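Re: [screenclub] Brarkport box office, and is it a hit or isn't it?
October 2023

Hi all,

Sorry for the slow answer, I've been at my sister's with no laptop and only got to the digest last night. Siiri's message is quoted further down so you can see what I'm on about.

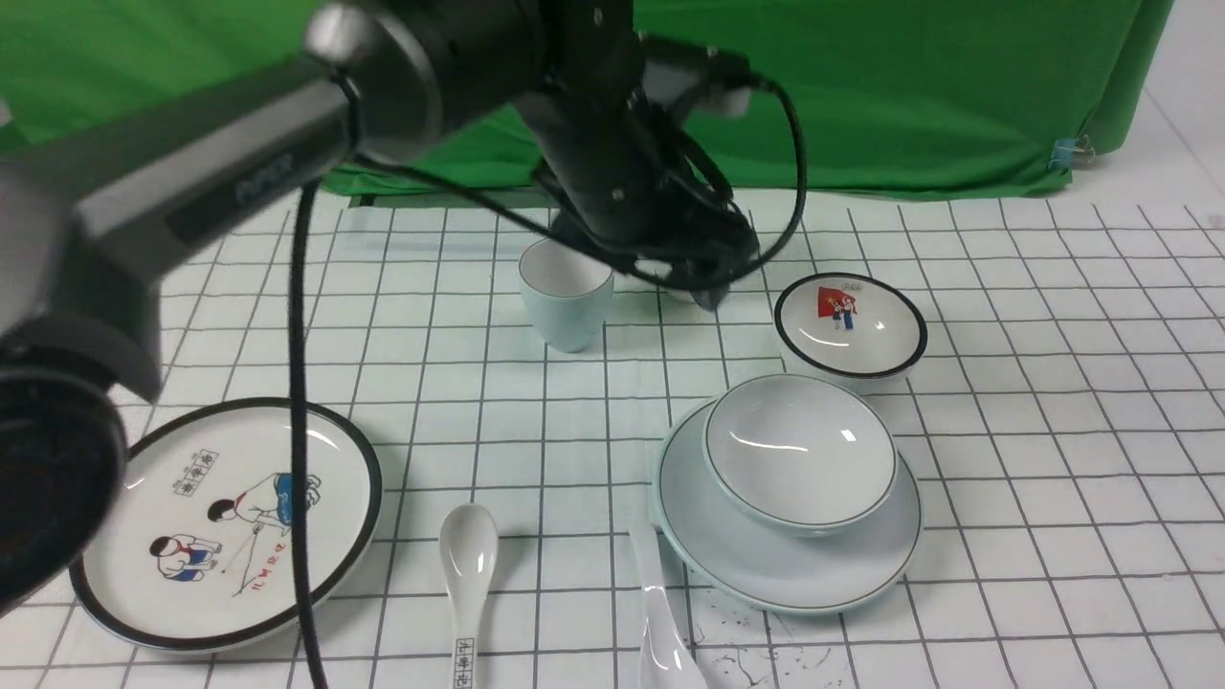
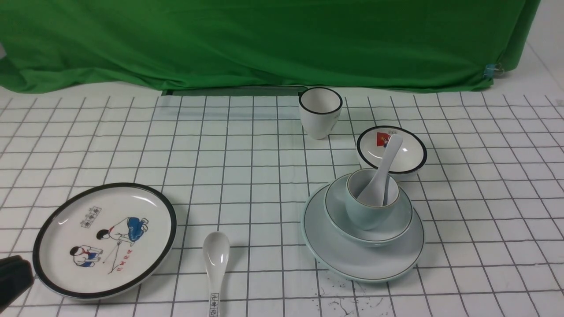 Anyway, the numbers. I've been following Brarkport since the first teaser in June (I know, I know, I'm the one who wouldn't shut up about it) and I think Siiri is being a bit hard on it. She wrote:

> I keep seeing people call Brarkport a flop and I have to say I agree
> with them. It opened on 481 screens and by the second weekend it was
> already out of my local. The first film stayed there for 9 weeks! I
> went on the Sunday night with my brother-in-law and we could have had
> a row each. It's too long, the colour is so murky you can't tell who
> is fighting whom, and they've clearly spent the whole budget on the
> harbour sequence. I'd sooner watch Mindstead again, and I didn't even
> like Mindstead.
>
> Has anyone got the theatre averages? I can only find the totals.
>
> Siiri Lahtinen

Okay, so. First of all, Sunday night is a terrible night to judge anything by. I went on the Friday, seven o'clock show, and it was nearly full, with a good lot of teenagers down the front who cheered when Plomau finally got off the boat. It was a great crowd! I'd forgotten what it was like to hear a whole room gasp at the same time. My theatre still has it on two screens, although one of those is the little one upstairs with the seats that squeak.

On the 481 — that's a lot fewer screens than the first one had, so of course the total looks small beside it. I haven't got the averages either, I'm afraid. There used to be a fellow on the old list who posted them every Monday in a big table, and I've still got a folder of those somewhere, but they stop well before this. If anyone has a subscription to one of the trade papers and feels like typing in a few lines, I'd be very grateful.

The nine weeks thing isn't quite fair, either. The first film came out when there was hardly anything else on, and the manager at my local told me they kept it going mostly for the Tuesday matinee people. This time there were three big releases in the same fortnight. Something had to go, and a sequel with subtitles for a third of its running time was always going to be first out the door.

I'll give you the length, though. It could lose twenty minutes and I can tell you which twenty: everything at the lighthouse. I like Savolainen as a director, I've liked everything since the short films, but I don't think there's a lighthouse in the world that needs that much walking up and down. The murky colour I didn't notice at all, so I wonder if your theatre's projector needs a new lamp. Mine had that problem in the winter and every film looked as if it had been shot through tea.

And Mindstead! I'm not having that. I saw it with 34 other people at the library screening and at least half of them were asleep by the train bit, my dad included.

Is anyone going to the sing-along thing at the Regent? I've got a spare ticket, centre aisle, and you can have it for the price of a popcorn. Write to me off-list please, the last time I offered one here we had a dozen replies-to-all.

Cheers,
Jo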